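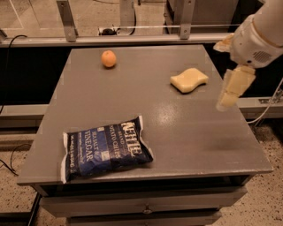
July, a little after 4 p.m.

So the wrist fault came back today, and I'm writing this down while I'm still annoyed enough to remember the details.

The morning was great! I had the arm on the sorting routine (orange, sponge, bag of chips, over and over) and it was moving so smoothly that I let myself think the new Trekorel update had fixed everything. Lorne even wandered over with his coffee and said it looked "almost graceful," and from Lorne that's practically a parade. I should have knocked on something.

Then, on cycle 214, it was on its way over to the sponge and it just stopped. No beep, no red light, nothing on the screen. The gripper hung there over the right side of the table and the software carried on as if the move had finished. The log says "target reached." It had not reached anything! And then, while I was standing there with my mouth open, it closed its fingers on thin air, swung over to the drop spot, and very politely let go of nothing.

I could live with that part. The part I didn't like came next. I paused the run, checked that the screen said paused, and put my hand in to straighten the chips, and the wrist turned. Maybe a quarter turn, slow, but it turned, with my sleeve about 3 inches away. I yanked my arm back so fast I hit my elbow on the rail (it's going to be a beauty tomorrow). Then I slapped the stop button, and that worked, thank goodness.

And yes, I know. Pause is not stop. I've given that speech to every new person who comes through here, and I gave it to Florence's nephew just last month. I've gotten lazy because pause has always behaved itself, and it's so much quicker than stopping and homing the whole thing every time a bag slides a little. Well, no more. Stop button, every single time, before any part of me goes over that table.

I told Florence right away. I was half hoping she'd say it was no big deal, but she got very quiet and then asked me to write it up as a near miss, so I did. It's report 3947 and it took me most of lunch. She also taped a note over the pause key that says ASK ME FIRST in green marker. Fair enough.

Lorne and I spent the afternoon with the logs. His theory is that the position signal from the wrist drops out for a moment and the controller keeps using the last number it liked, so it thinks it's someplace it isn't. Then the signal comes back, and the wrist "catches up," pause or no pause. That would explain the quarter turn and the empty grab both. My theory was a bad cable, mostly because I always think it's a bad cable. We wiggled every connector we could get at, with the power off this time, and couldn't make it happen again. I hate that. Give me a fault that shows up on demand any day.

Florence has written to Hevanden to ask whether they've seen it with this update, and we're going back to the old version in the meantime. No runs until she signs off. I put a lock on the power switch and the key is in her desk.

Elbow is turning purple already. I opened a bag of chips when I got home and ate the whole thing over the sink. Need to remember to copy the logs to the other drive first thing, before Lorne starts the rollback.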